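4.2 Costume continuity in the Gonell review sample

The second part of the study asked whether viewers who write film reviews notice clothing, and whether such remarks affect the score they give. Reviews were drawn from the Koseo archive, which holds 3,829 entries on action and crime films. After duplicates and entries without a score were removed, 1,666 remained.

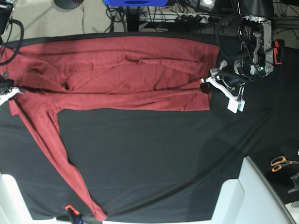
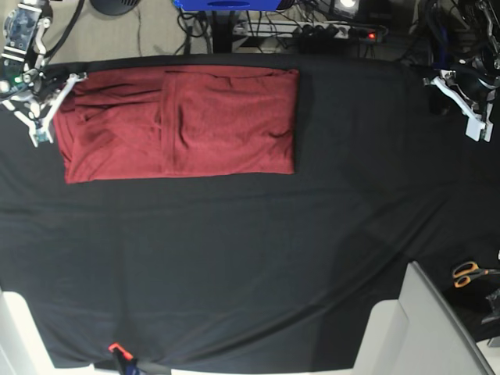
Figure 7. Red garment or cloth on black fabric, spread out (first) and folded (second).

Reviews were coded with the Jang scheme, which sorts each remark by its subject: plot, acting, music, pace, or look. Remarks about look were then split into setting, light, and costume. Costume remarks appeared in 533 reviews and were mostly short, often a single clause near the end. Color was named far more often than cut or cloth. A writer would recall that the hero wore red in the last fight – a shade close to the maroon in Figure 7 – but would seldom mention a sleeve or a crease, even where the plot turned on one. Reviews that praised the story were no more likely to mention costume than those that did not.

Complaints about continuity were rare. Only 69 reviews contained one, and most of these concerned a single film, the Plomham remake, in which the lead changes jackets between two halves of the same chase. Scores in this group were slightly lower than in the sample as a whole, although the group is too small to support a firm claim. The next section turns to remarks about pace, where the differences between reviewers were larger.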